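About Tumix
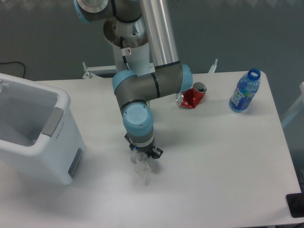 Crushed can, bottle with a blue cap, white bin.

Tumix runs the container deposit counter on Ralanard Road, between the tyre place and the other tyre place. We opened one 13th January with 99 wheelie bins and a kettle. The kettle has since been replaced.

Bring us your cans, bottles and cartons and we'll pay the deposit in cash or pass it to a local club. The under-nines netball side did very well out of us last December – their parents must be a thirsty lot.

Lids on or off, we don't mind. Wine bottles we can talk about. Paint tins, no, and please stop asking.

We also collect from 95 cafes and offices, including everyone at Ovis House, who still haven't worked out which bin is theirs.

Open 9 till 4. Parking round the back, off the lane. Postcode 3365 if your phone gets lost.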